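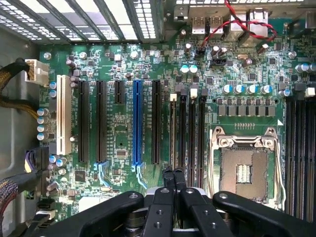
Consumer Economics, Unit 7
How long do things last, and who says so?
Notes to go with Friday's lecture. Lionel Birkett

Reading before class: the Narkside household survey (skim the tables, read the appendix properly) and chapter four of the course reader.

1. The claim

Most of you will have heard that products don't last the way they used to. Your grandmother's fridge ran for decades, yours died in six years, and somebody planned it that way. I hear a version of this every May when the student essays come in, usually stated in the first line and never tested after that.

I'm not going to tell you it's false. I want you to notice how little most people have to go on when they say it. The claim has at least two parts: that average lifespans have fallen, and that makers brought this about on purpose. You could accept the first and have no evidence at all for the second. Please keep them apart in your essays.

2. What counts as the end of a product's life?

Take a desktop computer. It may stop turning on. It may turn on and be too slow for what the owner wants. It may work perfectly well and sit in a closet because the software it needs is no longer updated. Surveys often lump these together under "replaced," and then a newspaper prints the number as if every one of those machines had broken.

Engineers usually mean time to failure. Economists usually mean time to replacement. Owners, when you ask them, mean whatever they happen to remember, and people remember the toaster that died in the first year much better than the one that is still going.

3. The Narkside survey

The survey wrote to 603 households and got usable answers from 354. Each was asked what it had thrown out or replaced in the past two years, how old the item was, and why. The headline was that small appliances were being replaced "far sooner than a generation ago."

Some problems:

The survey has no figures from a generation ago. The comparison comes from asking people how long they think such things used to last.

We don't know much about the households that didn't answer. If you had just lost a washing machine and were angry about it, you might be keener to fill in a form on the subject. I can't prove that happened, but the authors can't rule it out either, and they don't try.

Only discarded items were counted. A kettle still in use at 15 years old doesn't show up anywhere. This one is serious. If you measured human lifespan by looking only at people who died young enough to be in your sample, you'd get a very gloomy number.

Age was rounded by the person answering. There is a large bump at five years and another at ten, and hardly anything at nine.

Glenys Rowbotham, who ran the survey, has been fair about most of this in the appendix. The press release was less careful.

4. What about repair?

The usual next step is to say that people would repair more if it were cheaper. Maybe. In the Goodall case (reader, chapter four) the shop charged up to $300 for work on an appliance that cost not much more than that new. Students tend to read this as a scandal. But look at what the bill was made of - mostly labor and the cost of getting someone to the house. Making a factory product got cheaper over the years. An hour of a skilled person's time did not. You can get a throwaway habit out of those two facts with no plot behind it.

The Parkier case does look worse for the maker, and I'd be glad to see someone write about it. A part that wears out was glued in place on the later model and screwed in on the earlier one. The company said the glue was for safety. The reader reprints its statement, which gives no test results.

5. Labels

Cumell's proposal is a lifespan label on every appliance, like the energy labels you already know. I have doubts. Who does the testing? A label that says ten years has to be printed before anyone has owned the thing for ten years, so it rests on speeded-up tests, and those are poor at copying a damp kitchen or a teenager. Energy use can be measured in an afternoon.

Still, a weak label might be better than none. Come with a view.

For class

Bring one published claim about how long a product lasts - an ad, an article, a warranty page. Write down what was measured, on which items, and who paid for it. If you can't find out, write that down too. One page is plenty, and please staple it.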